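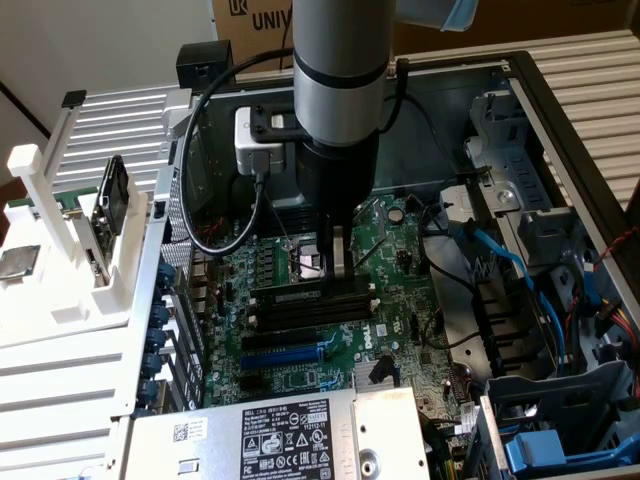

Refurbishment Section, Falemlow Depot
Workshop notebook, Bench 2
November, entry opened 8:15 a.m.
Entered by Kiprono Lema

Purpose of entry. To record the state of the automated memory fitting step after the first full period of use, the changes made to the duties of bench staff, and the matters still open between this section and the Besturport office.

1. Work covered

The arm at Bench 2 is assigned to memory modules on desktop towers. Cases are opened, inspected and laid on their side by a technician before they enter the cell. All cable work remains manual. Processor removal and drive handling are on the trial list and are not yet released for routine use. Technicians are reminded that the trial list is kept at the front of this notebook and that no other copy is to be relied upon.

The batch in hand is Dell towers from the Nyaga contract, 200 units in total, received with drives and memory of mixed age. Of these, 40 have been set aside for the evaluation described in section 3. The remainder are being worked by hand on Benches 1 and 3 in the usual manner, so that the contract date is not put at risk by the trial.

2. Preparation of the case

The following is the agreed preparation and replaces the sheet dated earlier in the autumn.

Side panel off and placed on the lower shelf. Case on its side, board facing up.
Data cables moved away from the memory slots as far as their length allows. They need not be disconnected.
Retaining clips on all slots opened by hand and checked.
Slots blown out with clean air. Any slot with visible damage is marked on the job card and the unit goes to Bench 3.
Arm camera view checked on the monitor before the cycle is started.

The step concerning data cables was added at the request of the afternoon shift. On several towers the cables run across the board from the drive cage and have a tendency to return to their former position after being moved. A length of soft tie is sufficient. Tape is not to be used, as it leaves residue on the cage.

3. Evaluation run

The run was made over four shifts with one technician at the cell and one on call. Of the 40 units, 35 were completed without a person reaching into the case after the cycle was started. The other 5 were stopped. Three stops were made by the operator, who judged that the module was not square to the slot. One was made by the controller on its force limit. The last was a stop caused by a clip that had been left half closed, and is properly a preparation fault.

No board was damaged. One module was found on later test to be faulty, but its history before intake is not known and no conclusion is drawn from it.

The time taken at the cell was longer than by hand for each unit. This was expected and has been reported to Besturport in those terms. The section's interest in the arm has never been in speed at the single unit. The complaint raised by staff over the past two years concerned thumbs and wrists, owing to the pressure needed to seat modules repeatedly over a full shift, and it is against that complaint that the trial should be judged.

4. Effect on duties

Under the former arrangement each technician took a tower from intake to test. Under the present one, the technician at Bench 2 prepares cases, watches the cycle, and carries out the test on the preceding unit while the arm is working. The following points were raised at the section meeting and are recorded without attribution, as agreed.

Several staff reported less soreness at the end of the shift. One reported no difference.

Watching the cycle was described as more tiring than had been supposed. The operator is required to keep a hand near the stop control and finds it difficult to give proper attention to the test screen at the same time. It was proposed that the two tasks be separated, at least until the force limit has been settled.

Newer staff were concerned that they would not learn to seat memory by feel. The senior technicians agreed with them. From this month, each trainee will complete 15 units by hand on Bench 3 before being assigned to the cell, and will return to hand work for one shift in each rotation.

A question was asked about grading and pay for cell operators. This cannot be answered by the section. It has been passed to Besturport in writing and the reply will be posted on the board by the door.

The rotation at Bench 2 is reduced from a full shift to half a shift with immediate effect.

5. Adjustments made

Force limit lowered by one step following the controller stop. The old value is written inside the cover of the cell log.
Cable loop at the wrist to be watched for catching on drive cages. No contact recorded to date.
Approach speed above the slots unchanged.
Drulow job cards amended to show "prepared by" and "cell operator" as separate lines. The old cards may be used up on Benches 1 and 3 only.

6. Open items

Reply from Besturport on grading.
Second stool for Bench 2, requested twice.
Decision on whether towers with older style clips should be sent to the cell at all. My own view is that they should not, and until a decision is given I have instructed both shifts to route them to Bench 3.
Trial of drive handling to be scheduled once the memory step has run a further two weeks without a controller stop.

2:40 p.m. Added: afternoon shift reports one further operator stop, module not square, reseated by hand and passed on test. Entered in the cell log. K.L.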